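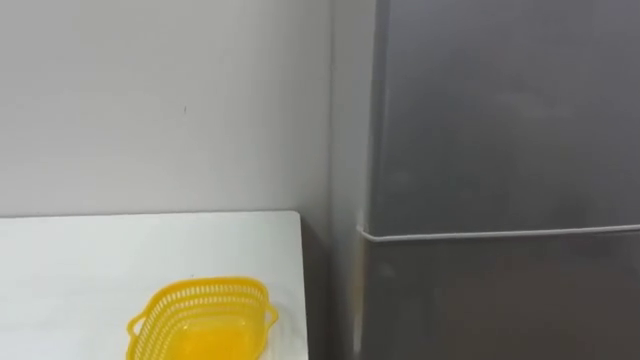 Notburga Pfister asked, before the last payment was released, whether one yellow basket can fairly be entered in the accounts as "storage." She also asked for fewer adjectives this time. We have tried on both counts.

Progress report to the Skekance small grants fund
Rilach annex, small room
Period covered: up to the end of September
Prepared by Saimi Turunen

Where we are

The grant was 1000 francs, to turn the small room at Rilach into a place where people can put down a lunch and find it again. We have spent 900. The room now has a desk, a refrigerator and a basket, and a working agreement on all three, although the agreement on the basket took longest.

Readers of our first report will remember the old arrangement, in which food lived on the windowsill in the corridor and the mail lived on top of the food. That has stopped. The mail has gone back to the front office, where Reto Lanz says he never agreed to it leaving.

The desk

This was the largest expense. It is the long white one along the wall, secondhand from Skovitz, and it arrived a week after the people who had been asked to help carry it. The front edge curves in slightly. Heidrun Marti considers this elegant and I consider it a place for a plate to fall off, and we have left it there. The metal leg stands on a bar along the floor, and everyone has now kicked the bar once and learned.

We had planned to cover the desktop with an oilcloth. The oilcloth was bought, unrolled, and found to smell like a new car. It is in the stairwell until it calms down. In the meantime the desktop gets wiped at four in the afternoon by whoever is standing closest to it, a system that has made people surprisingly quick on their feet at five to four.

The refrigerator

The tall gray refrigerator was donated, so the grant paid only for moving it. It was supposed to stand flush against the table. Instead there is a narrow gap between the two, kept on purpose so the side can be cleaned. In practice the gap collects teaspoons. Flurina Egger has been getting them out with a ruler and a lump of putty and would like it noted that this is not in her job description. It is now noted.

Labels on food have been a partial success. People write their names. They do not write dates, and a jar marked "Reto" was defended for most of the summer by a man who finally admitted he doesn't like pickles.

The basket

To answer the question at the top: yes, we would like to keep calling it storage. The yellow basket goes on the table at the refrigerator end and takes whatever has been left lying on the desk, such as keys, tea bags, chargers and single gloves. At the end of the week it gets emptied into a drawer in the front office. Heidrun proposed several baskets, sorted by kind. We tried this with cardboard boxes for 2 weeks and ended up with a row of boxes and all the gloves in the one for tea. One basket it is. It is plastic, full of little holes, and can be rinsed in the sink, more than could be said for the boxes.

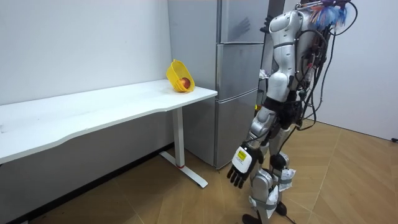

The small room, desk side. Rilach, September.

The walls

Painted white, as promised in the application. Reto did the corner by the refrigerator himself and does not want to discuss the hours. A speck or two has turned up since, and we are not reopening the can.

Money left

There are 100 francs remaining. We had set them aside for a shelf, on the theory that the basket would overflow. So far it hasn't, and Flurina would rather have a strip of something to close off the gap by the refrigerator, removable for cleaning. I support this, mainly on behalf of the teaspoons. Please let us know if the change needs a form. If it does, please send the short one.

Still to do

Hang the cleaning rota, once the four o'clock system has been argued out.
Bring in the oilcloth, or give up on it.
Return the trolley we borrowed from Pringle to move the desk. They have asked twice, the second time in capitals.

Receipts are attached, apart from the one for the paint, which Reto is looking for in the front office drawer.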